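Search this archive Enter keywords Go

Filed under: Equipment planning, Manipulation, Laboratory practice

4.2 Budgeting for the second workcell

The purchase plan covers one arm, one parallel gripper, a wrist camera and consumables for a single table. Quotations were obtained from Gisholm and Virág. The Gisholm price included mounting hardware; the Virág price did not, and an allowance was added before the two were compared. Moon (Section 3) gives the scoring sheet used for both.

Finger replacement was budgeted separately from the gripper. We assumed one pair per 300 hours of operation and a planned load of 744 hours in the first year, so two replacement pairs were ordered with the arm. Lead time from Grivthorpe was quoted at 21 days. Bins and cloths were bought locally and charged to the consumables line.

Figure 3. Wrist camera view, gripper fingers open at the edge of a clear bin holding teal cloth.

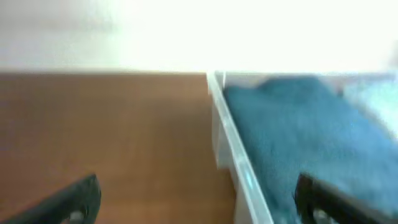

The camera line was the hardest to fix in advance. A faster shutter reduces blur during arm travel but needs more light, and the lighting kit from Illby would have added a cost the first-year budget could not carry. We kept the existing room lighting and moved the kit to the October request. Training was limited to 48 hours of staff time, entered at the internal rate. Service contracts were left out of the comparison, as the two vendors define a covered fault differently.

Contact: Myung-ja Moon, corresponding author | Copyright the authors | Back to top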